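# Plulico Teaching Kit

**Hand guiding and remote control for tabletop robot arms**

The Plulico kit lets an operator show a robot arm a task, record it, and play it back or export it for training. It is sold by Stastside and supports two ways of working: moving the arm directly by hand, or driving it from a leader arm at a separate station. Both write the same kind of recording, so you can mix them in one project.

## What the kit includes

- Leader arm with table clamp
- Clip-on guiding handle for the follower arm
- Wrist camera with wide-angle lens and bracket
- Control box and power supply
- Foot pedal (start, pause, discard)
- Recording software, one seat
- Cable set, 4 m

The follower arm and robot hand are not included. See the compatibility list before ordering, or send the model numbers to Kirsty MacAulay in sales.

## Hand guiding

Attach the guiding handle, press the pedal, and move the arm through the task. The arm holds its own weight and follows light pressure. Joint positions are logged 100 times a second along with the camera feed. Hold the handle from the side so your forearm stays out of the camera's view.

Hand guiding suits slow work with a short reach: placing parts in a tray, opening a drawer, pressing a switch. It is less suited to tasks that need several fingers to move at once. For those, use the leader arm.

## Remote control

The leader arm is light enough to move with one hand. The follower copies it joint for joint. Speed limits are set in the software and are low when the kit ships. Raise them after the operator has had some practice.

The operator can sit beside the follower or work from another bench, using the wrist view on a monitor. The wrist camera sits close to the hand, so a finger can take up a large share of the picture and the room behind it appears curved. The recorder keeps the full circular view and does not crop it.

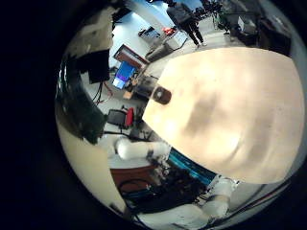
**Can I use demonstrations from more than one operator in the same training set?**

Most customers do. Each recording is tagged with an operator name, and you can sort or leave out recordings by that tag when you export. Agree on the start position and the order of steps first. If two people do the task in very different ways, export them as separate sets.

## Recording and review

Every demonstration is saved as one episode. Press the pedal once to start and again to finish. A long press discards the current episode. Episodes can be trimmed at either end, and a note can be added to each.

The review screen shows the camera feed over the joint traces. Pauses longer than the limit you set are marked in the timeline. You choose whether to cut them.

Software release 744 added a setting that hides the outer black border of the wrist view during review. It changes the display only. The saved files stay the same.

## Customer notes

Nilleck uses two kits in its assembly lab. Annag Chisholm, who runs the lab, recorded 405 episodes of a connector task there in April. Her advice to new users is to throw out the first day's recordings and start fresh once the operator is comfortable with the leader arm.

Lachlan Carnegie at Crichton asked for a longer cable between the control box and the leader arm. It is now available as a separate item.

## Before you order

- The table must be rigid enough that it doesn't shake when the arm stops.
- The leader arm needs a clear table edge for its clamp.
- The control box needs a wired network port.
- An emergency stop must be within the operator's reach. The kit has a connector for one but does not include the button.

Setup takes around two hours, including camera calibration. Gregor Hepburn handles on-site installation and can quote for operator training at the same visit.

## Warranty and returns

The kit is covered for one year. Clamps and pedals are treated as wear parts. Contact Ruaridh Munro in support before sending anything back, and include the serial number from the underside of the control box.

Page updated 22 September 2025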